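Home | Sports | Rules Explained | Glossary | Contact

Print this page | E-mail this page

How a tennis tie-break works

By Jasper Hendriks

A tennis match is divided into points, games and sets. A player needs at least four points to win a game, and at least six games to win a set. In both cases the player must also be two ahead of the opponent. This rule causes a problem when two players are evenly matched. If each of them keeps winning the games in which they serve, neither can get two games ahead, and the set carries on.

The tie-break was brought in to stop this. It is a special game played when the score in a set reaches six games all. The winner of the tie-break wins the set by seven games to six.

Counting the points

In an ordinary game the score goes 15, 30, 40, game. In a tie-break the points are counted one, two, three and so on. The first player to reach 7 points wins, as long as that player is at least two points ahead. A score of 7-5 is enough. A score of 7-6 is not, so play continues until one player leads by two. The final score might be 8-6, 9-7 or something much longer.

Here is how one tie-break at the Toltow junior tournament was scored. Rahman was playing Plilon, and they had won six games each.

Rahman won the first two points, so the score was 2-0. Plilon won the next three, which made it 2-3. The players then took turns to win points until the score was 6-6. Rahman won the next point to lead 7-6, but a lead of one was not enough. Plilon levelled at 7-7. Rahman then won two points in a row and took the tie-break 9-7. On the scoreboard the set was written as 7-6. A small number is often added to show how many points the loser of the tie-break scored, so this set could also be written 7-6 (7).

Who serves?

In an ordinary game one player serves every point. Serving is usually an advantage, and a tie-break would be unfair if one player served all of it. The serve is therefore shared out.

The player whose turn it is to serve next serves the first point only. The opponent then serves the next two points. After that the players change over every two points until the tie-break ends. 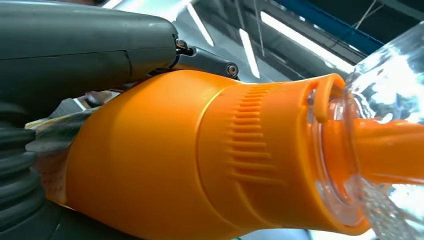 The side of the court matters too. The first point is served from the right-hand side of the server's own half, which players call the deuce court. The second point is served from the left, called the advantage court, and the third from the right. The sides keep alternating in this way. A simple check is to add the two scores together. If the total is even, the serve comes from the right. If the total is odd, it comes from the left. At 4-3 the total is 7, so the next serve comes from the left.

Changing ends

The sun and the wind can make one end of an outdoor court harder to play from. In a normal set the players change ends after the first game, the third game and every second game after that. In a tie-break they change ends whenever the total number of points played is a multiple of six -- after six points, after twelve points, and so on. They do not sit down and rest at these changes.

When the tie-break is over the players change ends again before the next set. The player who served first in the tie-break receives in the first game of that set.

Longer tie-breaks

Some competitions use a match tie-break in place of a full final set. It is played to ten points, again with a lead of two. The order of serving and the changes of ends are the same. This form is common in doubles, where it helps the organisers to plan the day -- a deciding set can take a long time, and other players may be waiting for the court.

At the Prellalau indoor courts the junior league uses a match tie-break whenever the players have won one set each. Check the rules of your own competition before you start, as they are not the same everywhere.

Words to know

Deuce: the score in an ordinary game when both players have won three points each, or are level at any time after that. The word is not used for the score in a tie-break.

Mini-break: a point won in a tie-break when the other player is serving.

Set point: a point that will give a player the set if he or she wins it.

Page updated 03/10/2026

Print this page | E-mail this page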